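Small Parts Storage and Sorting: Frequently Asked Questions

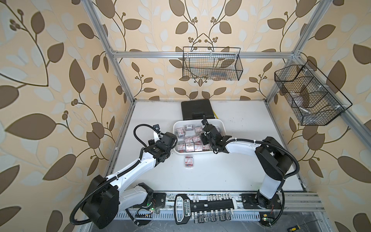 Clear plastic parts boxes with printed labels, kept together in a white tray.

Updated 2024-11-30

These are the questions we get most often at the Burier counter and by email. If yours is missing, write to us through the contact form and we will reply within two working days.

ORDERING

Do you sell single boxes?
Yes. Every box in the small parts range can be bought singly. Packs of 50 cost less per box, and the price break is applied in the cart. You can mix lidded sizes in one pack but not lidded and open boxes.

What is item 1697?
It is the divider set for the Skallari drawer cabinet. It used to be listed under the cabinet itself, and a lot of customers missed it. Each set fits one drawer. The cabinet ships without dividers.

Can I order a replacement lid?
For current sizes, yes. Lids for the old Drirent series are no longer made. We have a small number left in the store and do not list them online, so please call first.

When is the last day to order before the holidays?
Orders placed in the first two weeks of December normally arrive before the break. After that we still ship, but we can't promise a delivery day. Pickup at the counter stays open as usual.

CHOOSING A SIZE

How do I work out which box I need?
Measure the longest part you plan to keep in it and leave a finger's width on top of that. People tend to buy too large. A big box half full of screws is heavy at one end and hard to pick through.

Should I get boxes or drawers?
Drawers suit parts you reach for every day in one place. Boxes suit parts that travel to the job. Many customers keep a drawer cabinet on the wall and refill a few boxes from it.

Do the boxes stack?
Lidded boxes of the same size stack and lock at the corners. Do not stack more than 5 high if they hold metal fasteners. Open boxes do not stack when full.

Will your boxes fit a cabinet from another maker?
Sometimes. Check the inside width of the drawer, not the front panel. The Duangkaew rack takes all our shallow sizes. For anything else, send us the inside measurements.

LABELS

What should I write on a label?
Put the size first, then the type of part, then the finish. "M4 x 12 pan head zinc" is easier to find than "zinc pan head screws, M4." Leave off the supplier name unless you reorder from the label.

Where should the label go?
On the front if the box sits on a shelf, on the lid if it sits in a tray or a deep drawer. If it moves between the two, use both places. Lids get swapped, so a lid label should never be the only one on boxes that look alike.

How do I get an old label off?
Warm it with a hair dryer and peel slowly from one corner. Wipe off what is left with a little cooking oil, then wash with dish soap. Don't use acetone. It clouds clear plastic and the damage is permanent.

My printed labels have faded. What went wrong?
Thermal paper darkens or fades in sunlight and near heaters. Ask for the film labels if your shelf is by a window.

CARE AND CLEANING

Can the boxes go in the dishwasher?
No. The heat warps the lids. Wash by hand in lukewarm water and let them dry open.

How do I stop parts from rusting?
Make sure both the box and the parts are dry before closing the lid. A small packet of silica gel in each box helps in garages and basements. Replace it or dry it out when the beads change color.

Can I keep batteries in them?
Only with the terminals covered, and never mixed with loose metal parts. Coin cells should stay in their original packaging and out of reach of children.

Are the boxes safe for food?
They are not tested for food. Please don't use them for it.

RETURNS

Can I return boxes I have already labeled?
We can't take back boxes with labels on them or with glue marks. Unused boxes can be returned with the receipt. For a pack, all the boxes need to come back together.

A box arrived cracked. What do I do?
Send us a photo of the box and the outer carton, along with your order number. We will send a new one. You don't need to return the broken one.

Is there a fee for returning a cabinet?
Return shipping on cabinets is paid by the customer unless the cabinet is faulty. Bringing it back to the counter is free. Please remove all dividers and pack them in a separate bag.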